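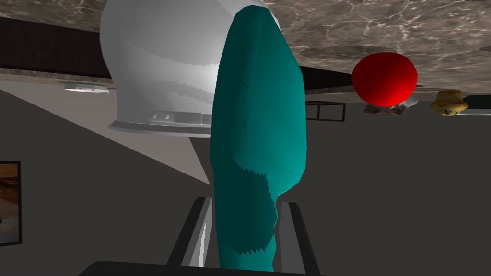
Barnabás Bíró would have started with the wrist camera, and told the Derkside open day so: if the view from the hand is wrong, he said, the rest of the simulator hardly matters.

Lulilell is a kitchen simulator for testing grippers before any hardware is bought. The demonstration on 24 Oct 2024 used a two-finger parallel gripper holding a soft-looking teal object at a marble counter. The wrist view is rendered upside down, with the countertop along the top. No flip setting was offered in the menu.

Rendering is uneven. Gloss on the red ball is convincing and the stone has believable colour. The teal surface has a jagged shadow boundary that could confuse an edge detector.

The licence is $483 per seat, against $357 for Cliltby, which has no kitchen set. Scene files load from a plain folder and can be edited by hand. Documentation is thin on contact settings.

Suitable for grasp planning. I would not tune grip force with it.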